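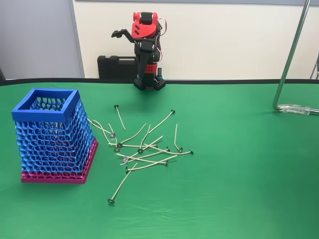
Last updated 25th January

Search this blog Search Go

Keeping a Household Paper Archive: Notes After the First Winter

The purpose of this entry is to set out the arrangements now in place for the storage of household papers, and to record which parts of the original plan have been altered. Readers who followed the November entry will recall that the papers had until then been held in four places, including the cupboard under the stairs, and that no list of them existed.

The list is now complete. It runs to 611 entries. An entry may be a single sheet, such as a boiler certificate, or a bundle held together because its contents make no sense apart, such as the correspondence with Coltel over the telephone line, which lasted the better part of two years and concluded with a refund of £18.

Sorting

Papers were first divided by subject and only afterwards by date. The reverse order was tried for one weekend and abandoned. A box arranged strictly by year requires the reader to remember when a thing happened, and it is usually the date that has been forgotten. The subjects in present use are the house, money, health, work, schooling, family letters and a final group marked "unplaced". It was hoped that the last of these would be empty by Christmas. It is not, and it has been given a larger box.

Within each subject the newest paper is at the front. Staples and metal clips have been removed from anything intended to be kept for more than ten years. Rust marks were found on several of the older letters, and in two cases the mark had gone through to the sheet behind. Bundles are now tied with cotton tape. The knot should sit at the edge of the bundle, where it will not press a dent into the paper.

Retention

Opinions differ on how long ordinary bills should be kept, and this entry does not offer advice on tax or law. The practice adopted in this household is that utility bills are kept for two years, bank statements for seven, and anything concerning the fabric of the building for as long as the building is owned. Guarantees are discarded when the item is discarded. A total of 214 sheets went to the shredder under these rules, most of them instruction leaflets for appliances that left the house long ago.

Letters are treated separately. None have been thrown away, including those of little interest. The set sent from Drarneck in the 1970s deals almost wholly with the weather and the price of coal, and it has proved the part of the archive most often taken out and read.

Boxes and location

The boxes are the Stenutard flat-lidded type in the larger size. They are sturdy and stack well, although the label holders are too narrow for a full title and a short code has had to be used. A key to the codes is pasted inside the lid of the first box, with a second copy kept in the kitchen drawer.

The loft was ruled out on account of heat in summer and damp in winter. The boxes now stand on the lower shelves of the back bedroom, away from the outside wall, with a gap left behind them so that air can move. A small dial for reading moisture has been placed on the middle shelf and is checked on the first of the month.

Copies

Scanning has begun with the family letters. More than 1000 pages remain, and progress has been slow, chiefly on account of thin airmail paper, which shows the writing from both sides. Placing a sheet of black card behind the page has improved matters a good deal. Copies are saved under the same code as the box, followed by the entry number. One set is held at home and another with relatives in Ham.

Matters outstanding

The photographs have not been touched. They are in albums with sticky pages, some of which will no longer release the prints, and further reading is required before any attempt is made. The school reports also need a decision, as there are two complete sets with different comments in them.

A further entry will follow when the letters have been copied.

Receive new entries by email. Enter your address to subscribe. You may unsubscribe at any time.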